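Our class had to pick one waste stream and follow it as far as we could from the place where people throw it out. Most groups chose food or plastic bottles. We chose old computers, partly because every one of us had at least one dead laptop under a bed at home and felt a bit guilty about it.

# What Happens to Mudatgate's Old Computers?

## Why we picked this

Mudatgate has a drop-off shed for electronics behind the Abeysekara Street library. It opens on Tuesday afternoons and you can leave almost anything with a plug there, free of charge. We had all walked past it a hundred times without wondering where the stuff goes next – and when we asked our families, the guesses ranged from "a landfill somewhere" to "they melt it for the gold." We wanted a better answer than that.

Our main question was: do people in our town know what to do with an old computer, and if they don't, what is stopping them?

## How we did it

We wrote a short survey and printed 100 copies. We handed them out in front of the library and at the Grellitz farmers' market, and we stood there until every last one was filled in, which took two weekends and a lot of hot chocolate. We also spent an afternoon at the drop-off shed watching what came in, and we wrote to Cernex, the company that collects from the shed, with a list of questions. They were very kind and wrote back three pages.

Before the survey we spent a class period learning the names of the main parts inside a desktop, so that we wouldn't sound silly when people asked us things. It helped more than we expected. The processor sits in a socket on the motherboard, held down by a metal frame, and there is a small round battery on the board as well.
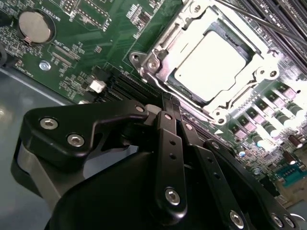

The survey itself had six questions. Looking back, two of them were nearly the same question asked in different words, and several people pointed this out to us (politely, mostly). If we did it again we would try it on our parents first.

## What we found

Out of 100 people, 29 said they had taken a computer to the drop-off shed at some point. That was lower than we hoped. The rest told us they had an old one sitting at home, or had given it to a relative, or had put it in the regular trash and didn't want to talk about it too much.

The reason we heard most often for keeping an old computer was worry about personal files. People had family photos on there, or tax papers, and they weren't sure how to get them off or how to wipe the drive afterward. One lady at the market told us she was keeping three laptops in her sewing cabinet for this very reason, and she asked us more questions than we asked her.

The second reason was simply not knowing the hours. The sign on the shed is small, and it faces the parking lot instead of the street.

Cernex explained that what they collect gets sorted into two groups. Machines that still have some life in them are checked and sold again, sometimes with parts moved over from another machine. The others are taken apart, and the boards, the metal cases and the cables each go to a different buyer.
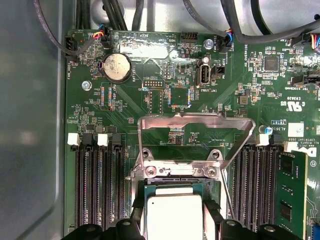 *Page last changed: May, after comments from class*

## What we would suggest

We think the town could do a few simple things. A bigger sign with the hours on it, facing Abeysekara Street, would be a good start. A one-page handout on how to save your files and clear a drive would help even more, and we have already written a draft of it (see the appendix). We would also love to see the shed open on one weekend morning a month, as lots of people at the market said they work on Tuesday.

## What we learned

This project was bigger than we thought it would be, and we still have loose ends. We never found out how much the shed takes in over a year, and our survey mostly reached people who already go to the library or the market – so the real share of people using the shed could be different. Still, we had a really good time talking to our neighbors, and four of our own families have now cleared out their closets.

## Appendix

- Survey questions
- Draft handout, "Before You Drop It Off"
- Letter from Cernex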